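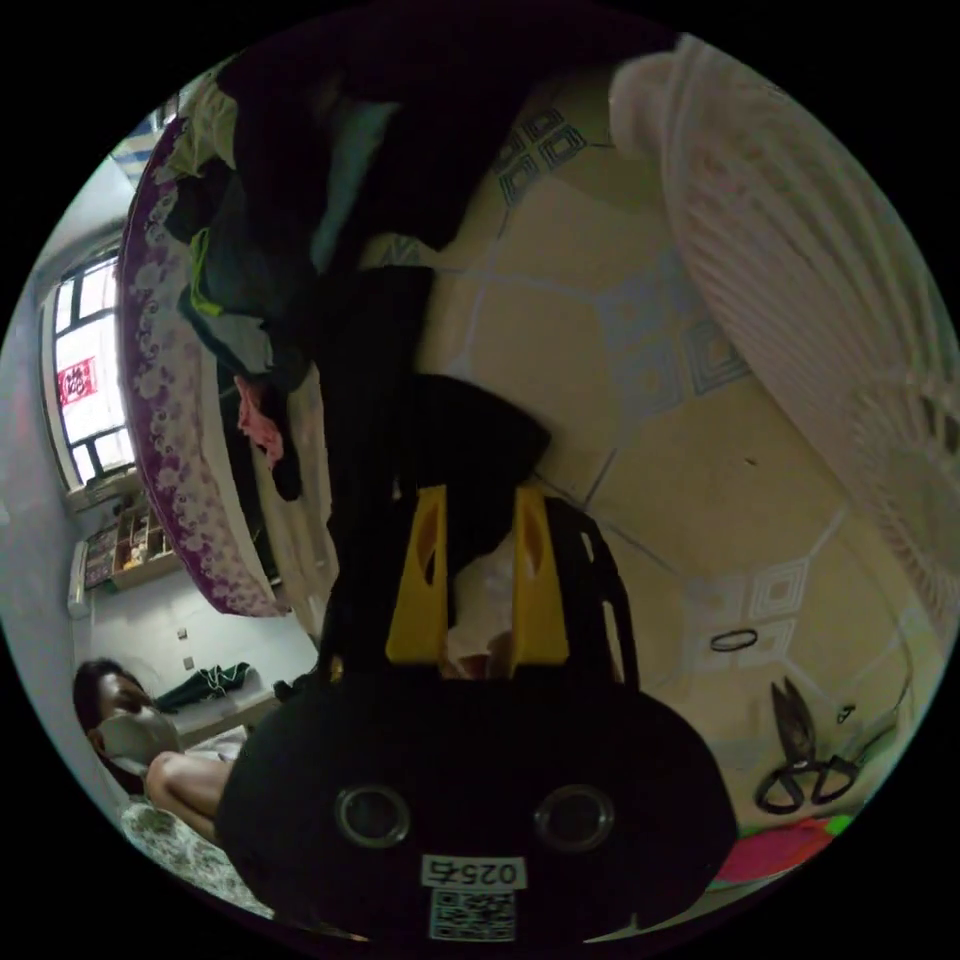 Posted by Brelby in Learning from Demonstration, November
2 replies

Does camera-only tracking hold up when the cloth fills most of the view?

I am trying to reproduce a result from our group's clothes sorting work. The method is the usual one: a person carries a hand-held gripper with a fisheye camera on it, picks garments out of a heap, and the gripper path is recovered afterwards from the video. The policy is then trained on those paths. We have 1000 demonstrations of picking one garment from a pile on a bed.

On shirts and towels the recovered paths look fine. On dark items they often do not. When the fingers close on something black and lift it, the fabric hangs right up the middle of the view and the path jumps, sometimes by the width of the gripper. I lose 40 in every batch of 200 this way and I have been throwing them out. My worry is that this biases the training set towards small, light-coloured clothes, and the trained policy does seem to hesitate over black ones.

Is there a standard way to deal with this, or do people just collect more?

Wemham
Dark cloth gives the tracker very little to hold on to, and what it does find moves with the gripper or swings, so it pulls the estimate off. Mask the middle of the picture before you run the tracking. Ours is a fixed mask covering the gripper body, the fingers and a wedge above the fingertips. It loses some useful background but a fisheye has plenty to spare at the sides. In a bedroom like yours the patterned floor tiles, the window panes and the edge of the bed sheet should be enough.

Two things to watch. A fan close to the camera is bad if it is running, as the grille is full of fine lines and the blades behind it move. Switch it off or shift it back. The other is people. If somebody is sitting at the side of the view, mask them as well, even if they keep fairly still.

We got our failure rate down from one in five to 2 in every hundred with the mask and a slower lift. I would not read too much into the exact figure, as we changed both together.

Virág
Agree with the mask. I would add that you should not throw out the bad ones before you have looked at where they fail. In our set most of the jumps came after the lift, when the garment was already clear of the heap. The approach and the grasp were tracked correctly. We cut each recording 25 frames before the jump and kept the first part, and the policy learned to grasp dark items from those. It did nothing for placing, so you still need whole recordings for that.

To check for the bias, label each demonstration by garment colour and compare the share before and after filtering. It takes an afternoon.

Miter
just use more light. worked for me

Brelby
Thanks. I ran the fixed mask on one batch overnight and most of the jumps have gone. The ones left over are long items that swing outside the wedge, so I will try cutting those as Virág suggests. More light did not help much with the black trousers. I will post the colour shares when the labelling is done.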